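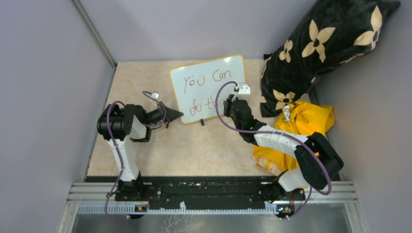
Whiteboard with handwritten message

3. Setting Up Your First Net Session

Now the fun part, time to bat!

1. Place the Lurneo bowling machine at the far end of the net, level with the stumps.
2. Load up to 3 balls and turn the dial to Slow.
3. Press Start, step well clear, and let one ball go through before anyone takes guard.
4. Happy with the line? Bump up the speed and enjoy it!

Note: Swap balls after 100 deliveries.

Caution: Always wear a helmet, even on Slow.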